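Re: [household] Small things that have no place

Nerys Foulkes wrote:

> I have emptied two drawers and the shelf over the washbasin, and now
> everything is on the kitchen table and I can't eat there. It is the
> little things that defeat me. Bottles, boxes, cups, a brush, some of
> them half used. The big things I can sort in an afternoon. How do the
> rest of you decide what goes together? I tried by room and by size
> and both times I put it all back where it was.
>
> Nerys

Dear Nerys, dear all,

Thank you for this question. I moved into a smaller apartment in July and had the same trouble, so I will write what I did. Please excuse my English if some sentences are strange.

My first mistake was also to sort by size. Small things went into the small drawer, and after one week I was looking for a needle under the batteries. By room was a little better, but many things are used in two rooms. The scissors, for example, I carried back and forth every day.

Now I sort by the moment when I need the thing. I have one box for "before I leave the house", one for "when something is dirty", one for "when something is broken" and one for "when a guest comes". A spray bottle goes to "dirty" and it doesn't matter if I use it on the window or on the stove. A spare cup goes to "guest". With this method I could finish the table in one evening, and I had five things left that I did not understand. Three of them I gave to my neighbor.

I also learned to take only a few things at one time. If the whole drawer is on the table, I become tired before I decide anything. Six is a good number for me.

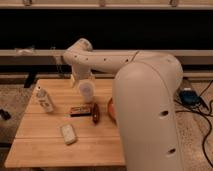
Photo: Bo-ram Noh

The spray bottle I always lay on its side when I sort, so that I don't knock it over with my sleeve. The cup stays standing. It is only plastic, the cloudy kind you can almost see through, but it is useful for collecting pins and coins while I work. Flat boxes are the most difficult for me, like the dark red and black one, because they are pretty and I want to keep them even with nothing inside. My rule is now that a box must have a job by the evening. If it has no job, it goes to the paper recycling.

About containers, I would wait. I bought 100 small zip bags at the beginning and I have used maybe a quarter of them. Shoe boxes without the lid were better. If you want to buy something later, I can recommend the drawer dividers from Clistier. You can cut them with normal kitchen scissors, but please measure the inside of the drawer and not the front. I measured the front. My drawer is 349 mm wide inside and my first divider was too long, so I had to cut it again and the end is not straight.

For labels I use masking tape and a pencil. I don't write the contents, only the moment, because the contents change all the time. The tape comes off without leaving glue if you change it every few months.

Two questions from me to the list. Does anyone have a good way to keep half-used bottles from leaking when they are stored lying down? My drawer is too low for them to stand. I tried a piece of plastic film under the cap and it helped with the shampoo but not with the vinegar. And where do you keep spare keys, if not in the same drawer as everything else?

Nerys, please tell us how far you come with the table. If you still have the shelf over the washbasin empty, I would leave it empty for some days and see what you miss.

With kind regards,
Bo-ram Noh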